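Stavard hand grippers, pair

Sold as a set of 2, one for each hand. The Stavard is a hand-held gripper for showing a robot a task without the robot present. You do the job with the grippers, the camera on the tool records it, and the recording is used for training.

The two black fingers open wide enough to go over a small box and close finely enough for beads. Finger pads are textured and can be replaced — spares come in packs of 2.
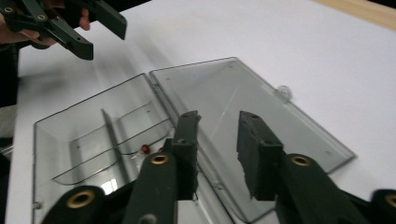 Small parts and clear plastic are a fair test of any demonstration set-up, and we suggest trying them early. Keep the lighting even and move at a steady pace. Reijo Partanen's setting-up notes are supplied with each pair.

Pads fit the Gaverik arm mount as well, so the same fingers can be used for recording and on the robot.

Price per pair: €196
Spare pads, pack of 2: €68
Orders and repairs: Hnat Antoniuk, Hedarberg workshop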